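Takent knitted work gloves, black, size M
Review by Wajid Kazmi

I bought these gloves in June, after my old leather pair became too stiff for small work. I repair sewing machines and table fans at home, mostly in the evening, and I need to feel a screw before I turn it. The price was 839 rupees for one pair, which I found a little high for a knitted glove. My neighbour Humaira Shaikh paid less for the Pidberg ones, but those have a rubber palm and are a different thing.

The first impression was good. The knit is soft and quite thick, and there is no hard seam at the end of the fingers. My hands are rather narrow and the M sits well on me. For a wide hand I would advise to take one size more, as the fingers are not long.
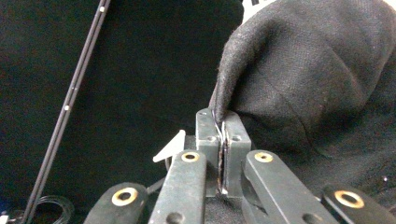
For holding metal parts I am satisfied. Edges do not bite the skin, and I can press with the fingertip or the thumb for a long time before it becomes unpleasant. With thin wire it is more difficult. I can push a wire into its place, but to pick up one from a flat table I must take the glove off, and the same with small washers. If your work is mainly such tiny pieces, please look for a thinner glove.

The weak side is the surface. Mine became fuzzy in the second week, and now there are little balls and loose fibres at the edges. It does not trouble me much when I work with fans, but near open grease it is a nuisance, for the fibres stick in it and I have to clean them out with a brush. I cut the longest ones with nail scissors. Washing by hand in cool water did not make it worse, and the gloves kept their size. They needed one whole night to dry.

I would not use them for anything hot or for broken glass. The shop, Niazi, had written "for all purposes" on the page, and I think this is too much to promise.

I give four stars from five. One star is gone for the fuzz. I have ordered a second pair for my nephew, and with delivery of 182 rupees it is better to order two pairs together, as I should have done.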